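Plinard TV Recorder: Set-up Guide
Section 4: Recording a series
Last updated 25 Feb 2025

Before you start, finish the channel scan in Section 3 and check that the programme guide shows listings for at least the next two days. A new guide can take almost 40 minutes to fill.

4.1 Choosing where recordings are kept

1. From the Home screen, open Settings, then Storage.
2. Select the drive you want to use. Drives already in use by the recorder are marked with a tick.
3. Press OK and wait for the message "Drive ready".
4. Set the space limit. The default is 200 GB.

Caution: Choosing Format will erase everything on the selected drive, including recordings made on another Plinard recorder.

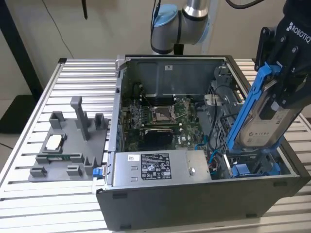
A 3.5-inch hard drive in its blue caddy, at the drive bay of a desktop tower.

If the drive is not listed, select Refresh. If it is still missing, shut down the computer and see Section 9, Drives and cables.

4.2 Setting a series recording

1. Press Guide and find any episode of the programme.
2. Press OK to open the episode page.
3. Select Record series. A red S appears next to the title.
4. Under Episodes, choose New only or All. New only skips repeats where the broadcaster has marked them.
5. Under Channel, choose This channel or Any channel.
6. Select Save.

Note: Quiz shows and daily soaps are often listed without episode numbers. With these, New only may record a repeat. You can delete it from the Recordings list without affecting the rest of the series.

4.3 Start and end times

Live finals and talent shows often overrun. To add time to a recording:

1. Open Planned recordings.
2. Highlight the programme and press the yellow button.
3. Change Start early and End late as needed. Both are set to 2 minutes when the recorder is new.
4. Choose This episode or Whole series, then Save.

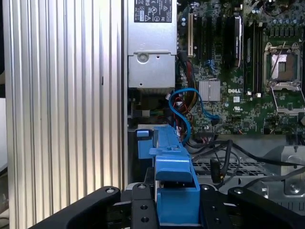
Added time counts towards a clash. If one programme ends at 9.00 and another starts at 9.00 on a different channel, the recorder treats them as overlapping by the length of the added time.

4.4 When recordings clash

The recorder can record two channels at once. If you ask for a third, the Clash screen opens and lists all three programmes.

1. Highlight the programme you are willing to miss.
2. Press OK. The recorder looks for a later showing.
3. If one is found, select Use later showing. Otherwise, select Cancel this episode.

To avoid being asked each time, open Planned recordings, then Priority, and move your favourite series to the top. The Clash screen will then appear only for one-off programmes.

4.5 Series breaks

A series stays in your list between seasons, even when there are no episodes in the guide. The listing changes to "Waiting". A drama that finishes in July will be picked up again when the next season is listed under the same title. If the title has changed, set a new series recording.

4.6 Messages

Code 40: No signal on this channel. Check the aerial lead and repeat the channel scan.
Code 291: Space limit reached. Delete some recordings or raise the limit in 4.1.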